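Living > Storage > Interviews

The Woman With 273 Baskets
Thursday, by the Bimstead desk

Gladys Quintero does not trust lids. "A lid is where you put things so you can stop thinking about them," she says, moving a plant so I can set down my coffee. She has been sorting other people's clutter in Hudham for ten years and owns 273 plastic baskets and bins, a figure she gives with no shame whatsoever.
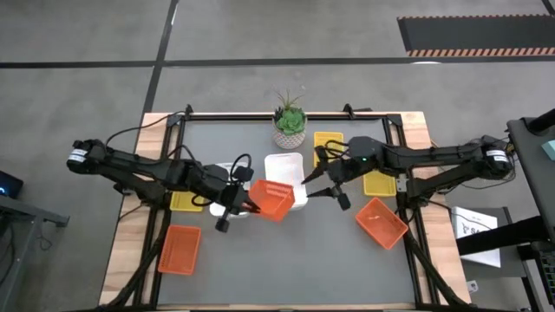
Her method starts with color. Orange is for anything going to another room, yellow is for anything she is still arguing with the client about. "Yellow fills up first. Yellow is mostly cables."

White gets the things that stay. She likes a white bin that nests, and judges a household by whether its bins do. 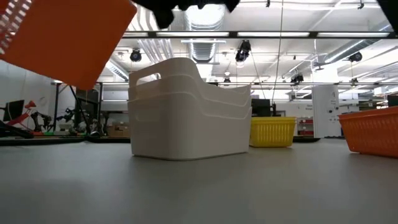 "If you own three and they don't stack, you own three problems," she says. A basket with slots in the side is forgiven a great deal, as you can see the socks without digging.

Could I fix my hall closet in a weekend? She asks how many coats. I tell her. She allows me up to 60 minutes for the coats and the rest of June for the shelf above them.

Contact | Copyright Bimstead | Back to top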